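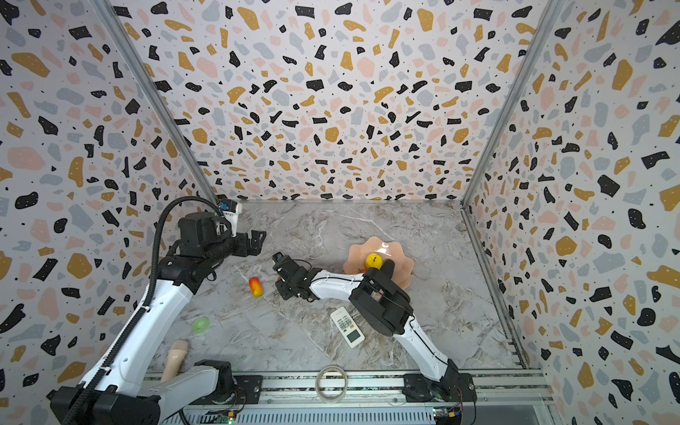

Wall covering for the booth, part two. The terrazzo print is up on three sides and I have stopped apologizing for it. Murray Kingi picked it from the Mukham sample book while I was getting coffee, and it has black, mustard, pink and gray chips on off-white, like the lobby of a bank that wants to be your friend. My worry was that small things would vanish in front of it. The peach scalloped plate holds its own, though, even sitting so near the pink in the walls, and the yellow toy on it reads fine from across the shop. I had money on the plate disappearing. Murray has been told, and is unbearable.

Search this notebook Go

July 28, 2019

Print: Mykhailiuk self-adhesive, 300 cm roll. Used more of it than planned, as the first drop for the left wall went on upside down. With this pattern there is no upside down, but I had already peeled it by the time Murray pointed that out.

Floor: marble look, gray and white with brown veins. Two fake stones in one small room – Badmont would sell us a third if we asked.

Trim: metal strip up the corner and along the foot of the walls. It hides my cutting, and my cutting needs hiding. There is a thin dark line by the trim near the floor corner, grime or sealant, I can't tell which. Try a cotton swab and Fevlow cleaner before anyone blames the sealant. The floor is glossy enough to pick up cloudy highlights, so look at it from more than one side before calling it clean. 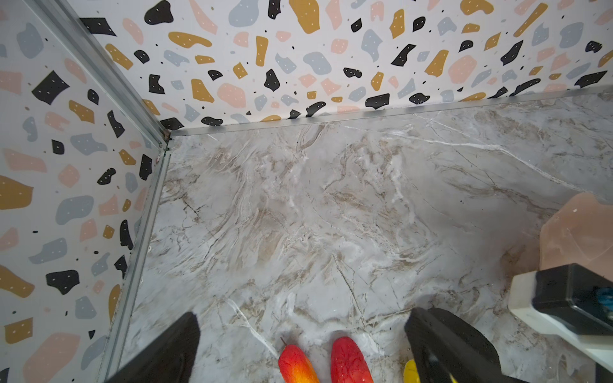
Left to do

Swab the corner.
Label the leftover print and put it on shelf 11, not under the bench with the last leftover print.
Ask Mukham if the June price still stands.
Give Murray his five dollars.

Last updated by M. Kingi

Get new entries by email. Enter your address Subscribe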